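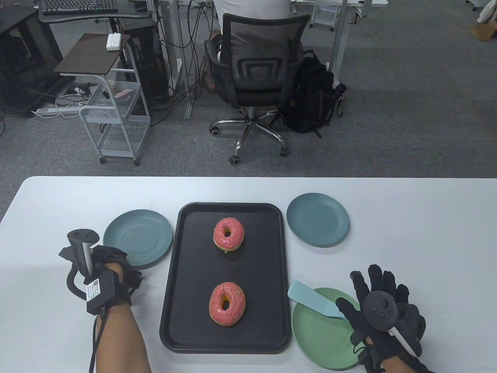 Offices > Sirkberg > Room 301 > Walk-through checklists > Snack table and floor

Snack table and floor check, Room 301
January
By Araba Baidoo, with comments from Yaw Ankrah

Walk the room before the first people sit down to eat, table first, floor second. Mark each item OK, FIX or ASK and write something next to it, even one word. I love reading the comments, and the good ones end up in the next version of this sheet!

Table

1. Table stands level and doesn't rock when you lean on a corner.
OK. Solid as anything. We put the felt pads on last month and what a difference.

2. Tabletop wiped, edges included.
OK. White tops show every crumb, so this one is easy to judge. Get down low and look across it toward the window.

3. Food on a tray, never straight on the table.
OK. Pink frosted doughnuts with sprinkles, on the black tray. They look fantastic against it. Yaw wants to know if the sprinkles count as loose material. They do not.

4. Tray sits well in from the table edge.
OK.

5. Plates: no chips or cracks, run a thumb around each rim.
OK. Teal-gray and light green out this time, and I'm so glad we moved on from the all-white set, you can find your own plate again after you put it down.

6. Serving tool out, clean, resting on a plate.
OK. Light blue spatula, on the green plate. The broad blade is great for doughnuts because it gets under the whole thing and the frosting stays where it belongs. (Y.A.: please keep this one, the old tongs squashed everything.)

7. Allergy card filled in and standing where people can read it.
FIX. Card was still in the Wivov drawer. Araba to write a new one, big letters, wheat, egg and milk on separate lines.

Patterned surfaces and coverings

8. Look over anything checkered or woven for crumbs, frosting and snags.
ASK. Dark gray checks are lovely and hide absolutely everything, so use your palm as well as your eyes. The paler gray patterns are hard to read in strong light. Try them again from the other side, with the lamp behind you.

9. Straight edges and rims free of sharp spots.
OK. Slow finger along each one. Yaw did these and was very thorough, thank you Yaw!

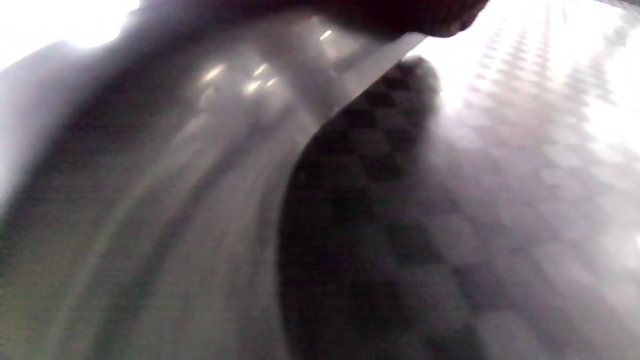

Floor and seating

10. Carpet flat, no lifted seams or curled corners.
OK. The gray carpet is holding up so well after 19 months of rolling chairs.

11. Chairs roll freely and stop when you stop.
OK. Black mesh chair tested with a full spin. Smooth! All five wheels turn.

12. Bags out of the walking path.
FIX. Black backpack leaning on a chair. Hooks are by the door and there's plenty of space on them.

13. Walkway from table to door at least 33 inches wide at its tightest point.
OK. Measured twice, as the first time I had the tape upside down.

14. Cardboard boxes flattened or put away.
FIX. One still out, over by the white desk legs. Drondisen pickup takes flattened ones only.

15. Rolling cart parked, nothing hanging over the sides.
OK. The dark wooden top is a nice spot for small stuff. Pink item on the lower shelf, can whoever left it please come and claim it.

Power and cables

16. Power strip off the floor or clipped under a desk.
FIX. On the floor by the computer case, with the cables in a tangle. Top job on this sheet. Yaw has a bag of hook-and-loop ties and is really looking forward to it.

17. No drinks on or over the computer case.
OK.

18. Keyboard desk kept food-free.
OK. Doughnuts stay at the table, people. They taste better there.

Sign-off

Walked by: Y. Ankrah, A. Baidoo
Items to fix: 7, 12, 14, 16
Items to ask about: 8 (Ofori cleaning crew, what do they use on dark checks?)
Next walk: same room, 2 p.m., after the ties are on

Contact the Sirkberg office desk | Copyright Sirkberg | Back to top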